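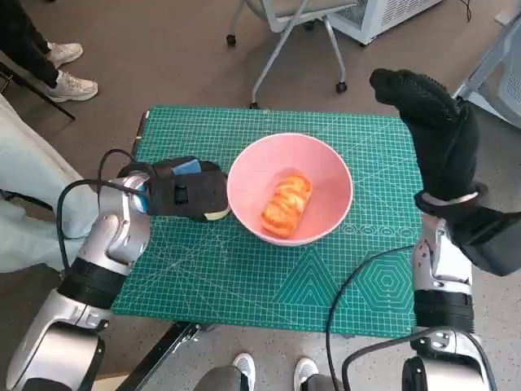
## Août, matin

Réveil à six heures. La vente des objets de sport commence à quatorze heures chez Isaksson et je n'ai toujours pas fixé ma limite pour le lot 86, le maillot de laine du club cycliste de Jistside. L'estimation est de 630 euros. Teodor Sjöberg pense qu'il partira plus haut à cause du numéro cousu au dos, qui est d'origine. J'ai relu la notice deux fois au petit-déjeuner : une reprise à l'épaule gauche, col un peu détendu, deux boutons remplacés. Pas de certificat, mais une lettre de la famille du coureur.

Téléphoné à Valter Kristiansen vers neuf heures. Il a vu le maillot à l'exposition et il trouve la laine saine. Il m'a parlé surtout de la casquette du lot suivant, qu'il veut pour lui. Nous avons convenu de ne pas enchérir l'un contre l'autre.

Rangé ensuite les programmes de course de Celtside, par saison. Il m'en manque encore deux. Je les ai demandés par courrier à Morkari et j'attends la réponse.

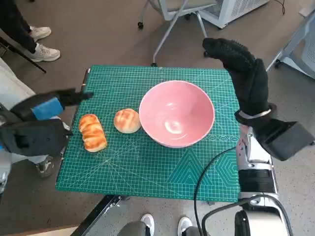 Combien faut-il ajouter au prix marteau ? Les frais de la maison sont de vingt pour cent, et l'envoi se paie à part. J'ai refait le calcul sur une feuille et je m'arrête à 1 500 euros frais compris, donc 1 250 au marteau.

Passé à la banque avant midi pour relever le plafond de la carte. Il y avait du monde au guichet, j'ai attendu vingt minutes. Acheté aussi du papier sans acide et une boîte plate, que le maillot vienne ou non. Mon maillot de Celtside est plié depuis trop longtemps dans le même sens.

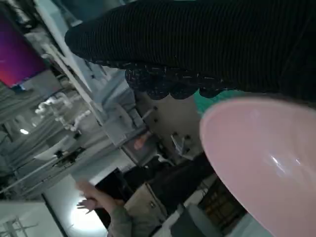

## Août, soir

La vente a pris du retard. Le lot 86 est passé à seize heures vingt. Départ à 500 euros, puis deux enchérisseurs au téléphone et un dans la salle. J'ai levé la main jusqu'à 1 200 et je n'ai pas suivi après. Le marteau est tombé à 1 941 euros, un chiffre bizarre qui venait d'un ordre écrit. C'est plus de trois fois l'estimation. D'après Teodor, c'est le prix le plus élevé payé pour un maillot de Jistside. Je n'ai pas vérifié.

Valter a eu sa casquette, sans concurrence. Il était content. Nous avons bu un café en face et il m'a montré la doublure, avec le nom du chapelier encore lisible. La visière a été recollée, assez proprement.

Je suis déçu, mais la limite était bonne. Avec cette somme je peux faire nettoyer les deux maillots que j'ai déjà et encadrer la photo de l'équipe. Teodor connaît un vendeur qui aurait un bidon et une musette de la même saison. Je lui ai demandé des photos des coutures et de la bandoulière.

Rentré à dix-neuf heures. Noté le résultat dans le cahier, rangé le catalogue avec les autres. Demain, rappeler Morkari pour les programmes.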